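Looking After the Table Cell: Your Questions

The arm at the white table gets more mail than everything else in the Kallolport workshop put together, and we love that! Answers to the ones that come up most are below.

How often do the base bolts get checked?
Every 1000 hours of running, with the arm parked and power off. Put a torque wrench on each bolt of the mounting bracket and look along the cable on the base column while you're down there. If the jacket is scuffed, log it under Stalska, our maintenance sheet.

Where should the gripper wait between jobs?
Well clear of the tabletop, fingers open. We like it out past the back edge, so you can set things on the table without ducking around the hand.

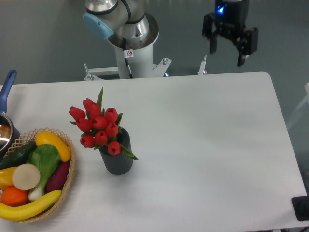
Svenja Böttcher wrote in to say she parks hers the same way but adds a slow zone of 8 inches above the tabletop, and she hasn't bent a fingertip since. Great tip - we've copied it.

Do I have to re-teach everything after swapping fingers?
No! Re-teach the tool center point first, then step through your saved positions at 5 percent speed. Most will be fine. The approach to the tulips is the one to watch, with all those blooms packed tight and leaves poking out past the rim of the pot. Come in from the side and keep a thumb on the stop button.

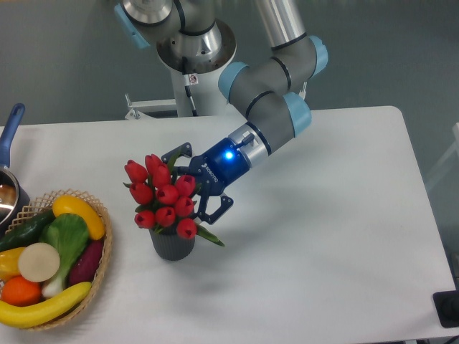
Gripper beside the tulips, fingers open.

What voltage does the gripper need?
Ours runs on 24 volts from the tool connector. Check your own manual before you plug anything in.

Can I wipe the fingers with solvent?
Please don't. A damp lint-free cloth does a lovely job, and Peiyu Qin keeps a stack of them in the top drawer.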